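Herkeo Community Help > Teaching by Hand and by Remote > Small Parts

Teaching a two-arm setup to plug an adapter into a power strip, it gets close and then just mashes

Asked by prongside
Tagged: teleop, plugs, wrist camera, demonstrations

Hi all, longtime reader, first time I've been stuck enough to post. I've been teaching my pair of arms small household jobs by remote control (I hold a leader arm in each hand and the real ones copy me) and for most things it's been a blast. Coiling a cable: fine. Moving a mug: fine, even kind of pretty to watch. Then I decided the next job would be picking up a little two-prong adapter and putting it in a power strip, and I have been humbled.

I recorded 52 demonstrations over a few evenings, trained overnight, and came down at 5 in the morning in my socks to see what I had. What I had was a robot that goes to the adapter with total confidence, picks it up most tries, carries it over to the strip, and then parks the prongs a hair to one side of the holes and leans on it. It doesn't back off or wiggle, it just pushes until I hit stop. Then I reset everything, and it does the same thing a hair to the other side!

Stuff I've already checked so you don't have to ask: camera time stamps line up, the grip force is the same in training and playback, and the strip is not connected to the wall while the robot is practicing (please don't yell at me, I've read the pinned thread). The wrist cameras are the stock ones from the Ledesma kit. I do the job by remote fine myself, maybe with some swearing, so I know the arms can do it.

I should say how I was recording. I'd do a run, and if I fumbled the plug I'd delete it and go again, so what's in the set is all my nicest ones, straight in, first touch. I was pretty proud of them. 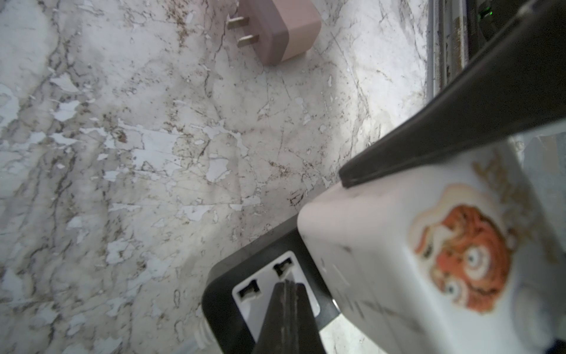
Should I be keeping the demonstrations where I miss the holes and have to correct?

splinebucket answered:

Keep them, as long as the plug ends up in the socket. A miss followed by a calm correction is the most useful thing you can record for this job.

Think about what your robot has been shown. Every run in your set has the prongs lined up before they touch, so the first time it lands a hair off, it's somewhere it has never been. The closest thing it knows is "prongs at the socket, push," so it pushes. It's doing what you taught it, poor thing.

I went through the same business with USB plugs last October. What fixed mine was recording on purpose from bad spots. I'd start a run with the plug already in the gripper and already resting next to the hole, then lift a little, shift, try again, and go in. These are short, 6 seconds or so of real motion, so you can do a pile of them in an evening. Mix them with your full pickup-to-plug runs.

Few more things from my notes, in no order:

Do the correction the same way every time. If you sometimes drag sideways along the faceplate and sometimes lift and come down again, it learns a mush of the two. I always lift. Lifting is slower, but when you're dragging you can't tell from the camera what the prongs are doing, and neither can the robot.

Don't deliberately act out the bad part and leave it in. I'd start recording after the plug is in the bad spot. If you record yourself steering into the wrong spot, you're teaching that too! The misses you make by accident while trying to do it right are okay to leave in, within reason. If I flail for ages I throw the run out.

Slow down for the last inch, but don't stop dead. I used to freeze with the plug over the hole while I made up my mind, and the trained version would hover there forever, like it was waiting for a bus. If you need to think, think before you get there. Or trim the pause out afterward. The Herkeo editor has a tool for idle stretches; set it low or it'll eat your careful parts.

And look only at the camera pictures while you drive. I mean really only those. I put a piece of cardboard up between me and my table. If you're peeking over at the real thing, you know where the hole is and the robot doesn't get to know. The first night with the cardboard I was terrible, and that told me plenty about why the robot was terrible.

prongside replied:

Oh no. I have been peeking the entire time. I sit right at the front of the thing and look straight down at it, and I barely glance at the wrist views except to see that they're on. This explains a lot.

I did a cardboard session tonight and wow, yes, awful. From the wrist view my own finger covers up the part of the socket I care about right when I need to see it. I ended up rotating the whole wrist a bit so the adapter comes in from the side where I can see, and I found I could hold the adapter farther back on its body so that the prongs stick out past the fingers more. Funny that I had never once done it that way when I was allowed to cheat.

Another thing I should've mentioned in the first post: I've got both arms going in this, even though only one does the plugging. My idea was that the other one could hold the power strip still, because it slides around on the tabletop when you push on it. But half the time in my demos I forgot to use it, so in some runs it holds the strip and in others it's just floating off to the side being decorative.
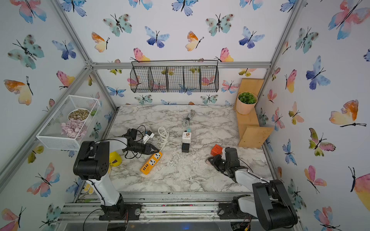
So I guess my follow-up is whether I pick one way and stick with it, or leave both in and let it sort things out. I'm leaning toward having the second arm hold the strip every time, but that makes it a harder job for me to drive. My left hand is not a smart hand. I could also just tape the strip down and be done, only then I feel like I'm teaching it to plug things into a strip that never moves, and in my house they move plenty.

Also, I leave a bunch of other stuff out on the table while recording, cables and other sockets and so on. Bad idea or good idea?

splinebucket replied:

Pick one. I'd tape it for now, get the plugging to work, and then take the tape off and record the two-handed version as its own job. You'll be able to reuse a lot. The clutter I'd leave, but shove it around between runs so that nothing is always in the same place.

old_solder_dave_not_dave answered:

Just get more data. I had 700 runs for a plug job and it worked great. 52 is nothing.

gearsandgravy answered:

Going to half disagree with the one above me, in a friendly way. I help out with the arms at the shop in Larnstead and we had two people on the same sort of job at the same table. One had a giant pile of runs recorded over a whole winter, with the table moved halfway through and the camera bumped who knows when. The other recorded 195, all on one setup, and a good half of them were little fix-it runs like splinebucket describes. The small set did better. I wouldn't call it science, but I know which one I'd copy.

What I'd add is about the driving itself. You say you do the job fine by remote "with some swearing." I'd listen to the swearing! If a bit of the job is annoying for you, it's going to come out different every time, and the robot gets the muddle. So before recording anything I practice with the recorder off until I'm bored. I mean properly bored, talking to somebody across the room while my hands do it. Then I turn it on. The Gremenen manual has a warm-up drill in the back that everybody skips, where you tap the four corners of a square over and over at different heights, and it's dull as dishwater but my hands got so much steadier after a couple weeks of it.

For your left hand problem, try doing things in turns. Left arm comes in, settles on the strip, and stays put. Only then does the right arm reach for the adapter. You never have to move both at once, so your not-smart hand only has to be smart for a moment and after that it just holds still. I rest my left elbow on a folded towel. It'll look a little stiff on playback and that's fine, you can loosen it up later once it works.

One thing to watch for if you go that way: don't push down hard with the holding arm. On the leader arms you can't feel how hard you're leaning (mine have no feedback at all, I think yours are the same from the kit you mentioned), and it's easy to squash the strip into the table, which tips it a little, and then all your nice socket angles are off. Touch the side, close gently, leave it be.

Oh, and change where the strip is between runs, even when it's taped. Peel it, turn it some, tape it again. I know it's a pain. I did a whole set once with it in one spot and the robot would very politely plug into thin air the minute somebody nudged it.

prongside replied:

This is all great, thank you both (and the third person too, I'm sure I'll get to your number eventually if I live long enough). Plan for this week is tape, cardboard, fix-it runs from bad spots, always lift, never drag. I deleted my whole old set last night, which stung a bit.

First batch of the new stuff is training now. One more small thing I ran into, if anyone's still reading: for the fix-it runs, do you label them as a separate job or give them the same label as the full runs?

splinebucket replied:

Same label. It should all be one job as far as the robot is concerned, some runs just start late.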